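Cusley Computer Menders: minutes of the November meeting
Minutes taken by Ylva Hedlund
Last updated: November

Present: Takeshi Nagano (chair), Chie Furukawa, Tsutomu Iwasaki, Kohei Koyama, Ylva Hedlund. We began at 7.15 pm, once everyone had found a mug, and Takeshi thanked Chie for the ginger cake, as did the rest of us at some length.

1. Last minutes
Agreed, with one correction: the old monitors went to Flornivel, and my apologies to them for writing Skondora.

2. The desktop tower
Most of the evening went on this one. It is job 303 in the book, and we had it on its side with the inside facing up so that we could all lean in and have opinions.

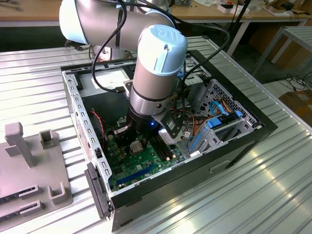 Job 303 on the metal table, with the green motherboard inside.

Tsutomu talked us through the processor socket and was very patient with those of us who had not met one before (me, chiefly). He would like everybody to practise lifting and closing the bracket before handling a processor, and he reminded us to keep our fingers well away from the contacts. Kohei asked whether the two memory slots need matching sticks. Tsutomu would prefer a matched pair and will look through the Kudo box for one.

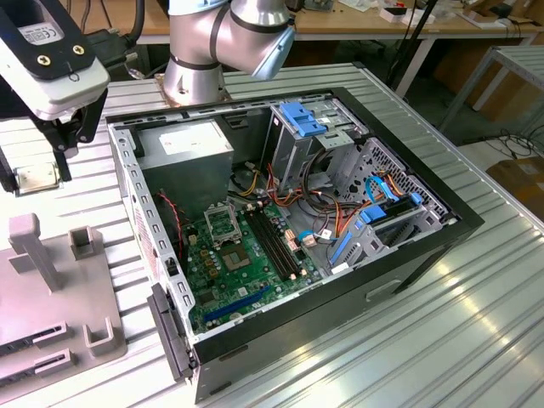 Chie raised the wiring, as she has so kindly done before. The yellow, orange, red and black leads from the power supply run right across the middle of the case to the drives, and she would like them gathered and tied back so that the next person can get a hand in. Agreed warmly by all. Kohei offered to label the drive cables while he is about it, and Takeshi found him a pen there and then.

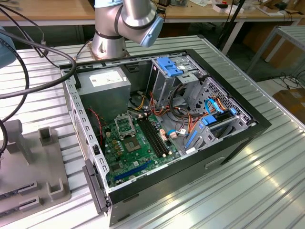
We then had a good long chat about whether the hard drive should be replaced. Takeshi felt we should test first and spend later, and after a second slice of cake we came round to his view. Tsutomu to test, Chie to tie the cables, Kohei to label.

3. Money
The tin stands at £30.92. Chie asked for £5 for cable ties and was given it gladly.

4. Any other business
Ylva to ask about a second lamp. Closed at 9.05 pm.

Recent items
Minutes of the October meeting
Sorting the Kudo box
What we can and can't accept
Tea rota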